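Automation & Machinery

Tunstall shop puts its gripper on a service schedule, and not everyone is convinced

A contract packing shop in Tunstall has begun taking the finger pads off its grippers every 1,000 cycles, cleaning the joints and checking the jaws for square, under a maintenance plan sold to it in July by the equipment supplier Grirkard.

The plan covers one packing cell and the hand-held gripper used to teach it new picks. Grirkard says the schedule will cut dropped parts and spare the shop the kind of stoppage it had in spring, when the cell stood idle for most of a shift while a worn pad was tracked down. The supplier has not published any figures to back that up, and it did not supply any when asked.

Itsuki Takeda, the technician who looks after the cell, is willing to give it a try. He is less willing to say it was needed.

"We were already looking at the pads," Takeda said. "We looked at them when something slipped. Now we look at them when the counter says so. I'll tell you next year if that's better."

The cell, bought from Drultalum and installed two years ago, picks small molded caps from a tray and sets them into cartons. Before it runs a new cap, an operator makes the pick by hand with the gripper tool on a bench, and the recorded motion is passed to the cell. If the jaws on the hand tool are out of line, Takeda said, the cell learns to be out of line too.

That makes the hand tool the more delicate half of the arrangement, and it is where the new routine starts. The tool is held over a bare patch of bench with the jaws open. Takeda looks first at how the two pads sit against each other, then at the joints where they meet the link arms.

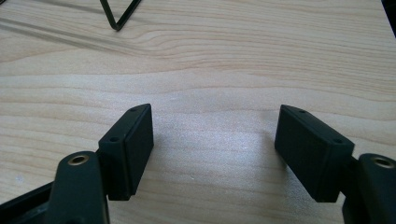 3 min read

The dark green pads are angled toward each other across the gap, each with a pair of small round holes. Brass-colored eyelets line the holes in the rounded tops of the arms. Those are the parts Takeda says he watches most closely, on the grounds that a loose joint is harder to spot than a torn pad.

The written procedure runs to 28 steps. Takeda has been through it twice and thinks it could be done in 10. Several steps ask for a signature and nothing else. One calls for the bench to be wiped down before the jaws are opened and again after they are closed, which he does once.

"There's a good procedure in there," he said. "Somebody padded it."

Grirkard disputes that. In a written reply, the company said that each step had been included for a reason and that customers who skip steps "cannot expect the same results." It did not say which results it meant. The reply also said the 1,000-cycle interval applies to all sites on the plan, whatever they handle.

That last point deserves more attention than it has received. A gripper that closes on soft plastic caps all day should not wear like one that closes on cast metal, and a single interval for both looks more like a billing decision than an engineering one. The shop pays per service visit for the cell. Checks on the hand tool are done in house, but replacement pads have to come from Grirkard if the plan is to stay valid.

Takeda keeps his own log, on paper, in a drawer under the bench. The last set of pads on the hand tool went 1,703 cycles before he changed them, and he says he could have left them longer. He swapped them when one began to sit slightly proud of the other at full close. He puts that down to a screw he had not tightened enough, and he wrote it in the log that way.

The log has no entry for a dropped part traced to the hand tool. The spring stoppage was on the cell itself, and Takeda says the pad at fault had been fitted by a visiting service engineer. Grirkard did not respond to a question about that visit.

Other shops have heard the same pitch. Wamuveck, a parts finisher that runs two cells of the same make, was offered the plan and turned it down. It checks its jaws at the start of every shift with a feeler gauge and a strip of paper, and a spokesperson for the firm said it saw no case for paying someone to tell it when to do so.

There is one part of the new routine that Takeda would keep if the contract ended tomorrow. After the joints are cleaned, the jaws are closed on a thin card and the card is pulled from each side in turn. If it drags more on one side, the pads go back on the bench. It takes less than a minute and needs no parts from anyone.

The plan runs for a year and renews automatically unless the shop cancels in writing. Takeda said he has asked for the cancellation date to be put on the wall calendar.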